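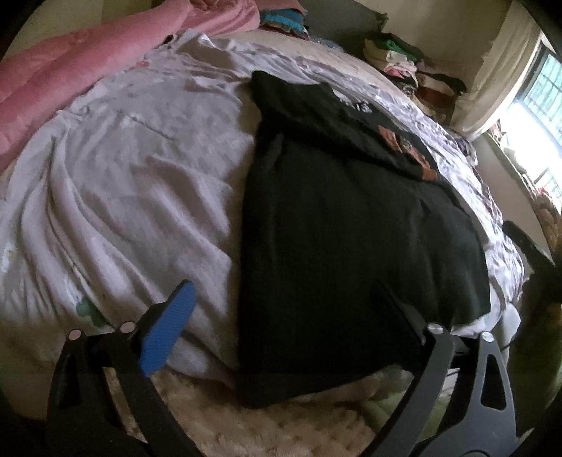 Pièce jointe 1 – le lit, drap blanc froissé et vêtement noir

Ticket : drap-housse qui remonte et taches grises après lavage
Produit : parure Nustora, achetée chez Womesgate
Ouvert le 20/4/20
Statut : en attente de réponse

Bonjour,

Je reviens vers vous pour mon drap blanc, parce que là je sèche complètement. J'ai deux soucis en même temps et je ne sais pas s'ils sont liés : il fait des plis partout dès la première nuit, et il garde des traces grises un peu floues que je n'arrive pas à faire partir. Sur la photo on les devine, elles sont assez pâles. Le petit marquage vert vers le bord, lui, est imprimé, donc rien à signaler de ce côté-là !

Pour vous situer : matelas de 21 cm d'épaisseur, un drap annoncé pour 30 cm de bonnet (donc large, je sais, mais il n'y avait plus que ça en stock en octobre). La couette à motifs gris et l'édredon rose passent à la machine à part et ne posent aucun problème.

Ce que j'ai déjà essayé :

Essai 1 – lavage à 60 avec ma lessive habituelle, la Rolico en poudre. Les traces ont pâli, les plis sont restés pareils.

Essai 2 – trempage d'une nuit au percarbonate, puis relavage. Un peu mieux au milieu, rien du tout vers le bord gauche.

Essai 3 – sèche-linge avec seulement la moitié de la charge. Le drap est sorti moins chiffonné, j'étais ravie, et puis le lendemain matin c'était revenu.

Essai 4 – les attaches élastiques Escobar aux quatre coins. Il en a sauté 2 dans la nuit et je les ai retrouvées sous le sommier.

Votre collègue m'a demandé par mail si du linge foncé touchait le drap. Eh bien oui, souvent. J'ai l'habitude de poser mes vêtements sur le lit avant de les plier, comme le noir avec l'imprimé orange, marron et blanc de la photo. Il a été lavé je ne sais combien de fois et je pensais qu'il ne dégorgeait plus, mais je n'ai pas fait le test du chiffon blanc humide. Je le fais ce soir et je vous mets le résultat à la suite.

Mise à jour, même ticket : test fait sur l'envers du tissu noir, le chiffon est resté blanc. Test refait en frottant plus fort, idem. J'ai aussi passé un chiffon sur le tissu du matelas et là, surprise, il est devenu gris – pas énorme, mais presque 100 % de la surface du chiffon avait une teinte. Ça viendrait donc peut-être d'en dessous ?

Mes questions, du coup :
Est-ce qu'une alèse suffirait, ou faut-il d'abord nettoyer le matelas ?
Est-ce que je peux échanger contre le modèle à bonnet plus court, même déjà lavé ?

J'ai gardé la facture et l'étiquette d'entretien, je peux vous les scanner. Merci d'avance !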